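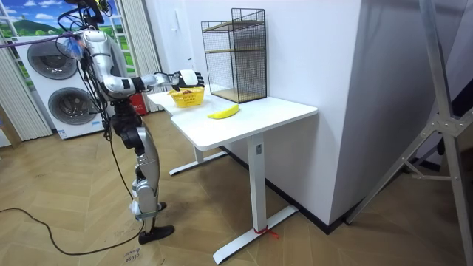
Trillis pauses two-handed lifts after grip fault at Prasadton

PRASADTON, 2018-05-19. Hi everyone, Retno Tuhumury here. I run the household tasks program at Trillis, and I'd much prefer you heard this from me than from a rumor. We've put a hold on all two-handed lifting with our humanoid, Honorato, while we fix a fault in the way its hands let go.

So, what happened? During a basket lift in our Prasadton lab, the left hand got the release command and opened. The right hand got the same command and stayed shut. The arm kept moving (it thought it was free!) and dragged the basket sideways until our operator hit the stop button. Nobody was hurt, the operator was well outside the arm's reach, and the worst damage was a cracked basket rim. I still didn't like it one bit.

The task itself is about as homey as it gets: fruit goes in a yellow basket, then both hands take hold of the basket and lift. We had done almost 400 of these lifts since April without seeing the fault, and I'll admit we'd gotten pretty comfortable with it. 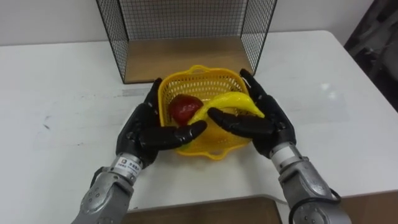
Both hands have to agree on when they're holding and when they're done, and our software was checking only one of them. If the left hand reported "open," the arms were cleared to move. That was our mistake, plain and simple, and it's on my team to put right!

We're changing 3 things. Each hand will now report for itself before either arm moves. The arms will stop on their own if a wrist feels a pull it shouldn't. And the operator's stop button gets tested at the start of every session, which we used to do only once a week.

Lifts won't start again until the new software has gone through 1000 release cycles on the bench with no misses. Our partners at Cindulmont will go over the logs too, and I've asked them to be picky. One-handed work carries on at reduced speed.

If you have a visit booked, it's still on, you'll just see less lifting. Questions can come straight to me, Retno Tuhumury, through the Trillis press desk.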